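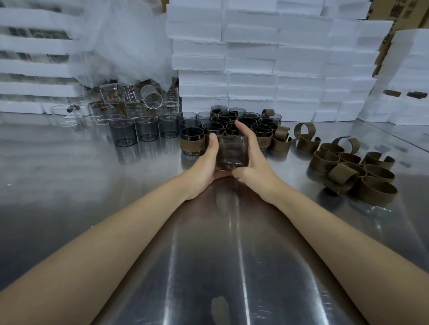

Bench 2, gray tumblers, sleeves put on by hand while the sleeving cell is down

Ticket: sleeving cell stops with "band not seated"
Site: Cungate
Machine: Purba sleever, Sonard controller
Status: open, waiting on part
Priority: normal

Problem
Cell faults on tinted glass, 23 stops since the start of the shift. Clear glass runs without a fault. Program 68 is loaded for both. Operator clears the fault, the next few cycles are good, then it stops again.

Checked so far
1. Air at the spreader fingers is steady. No leaks at the fittings.
2. Wiped the rim sensor and ran the teach routine on one gray glass. Passed, then faulted again inside ten cycles.
3. Swapped the sensor cable with the one from the clear lane. No change, swapped back.
4. Pulled the spreader. Left finger pad is worn down on the inside corner and lets the band slip before the glass is up. Pad counter was over 2000 cycles past the change point.
5. Sleeved gray glasses by hand at the bench to rule out the bands. One hand holds the glass low, the other presses the band on near the top. Bands from this carton fit.
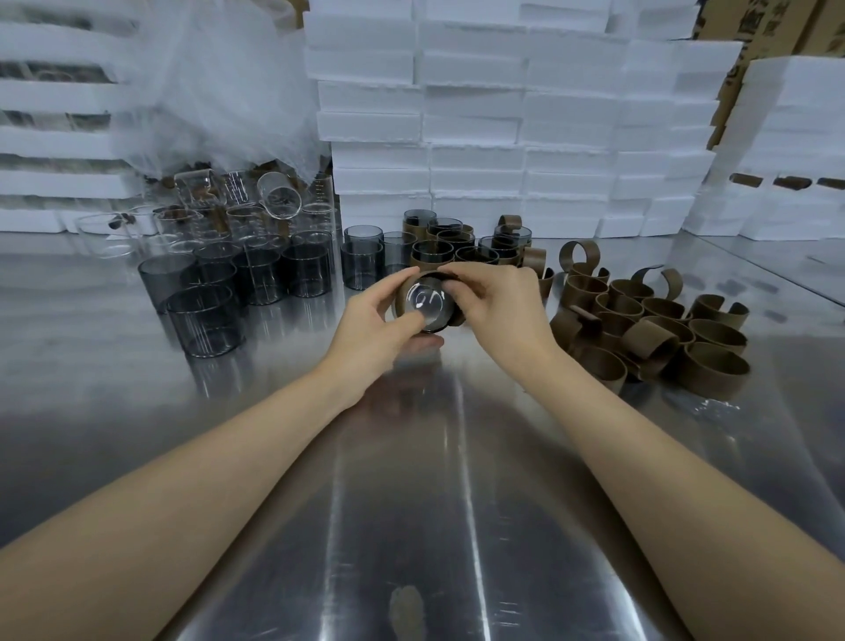 6. Ordered pad set 206 from Drolham. Cell is locked out until it arrives.

When the part comes in
Change both pads, not only the left. Reset the pad counter. Home the spreader and teach the rim height again, gray first, then clear. Run one full tray of gray at half speed before handing back.

Still open
Clear glass may only be passing on a wider rim setting. Compare the two sensor thresholds before closing this.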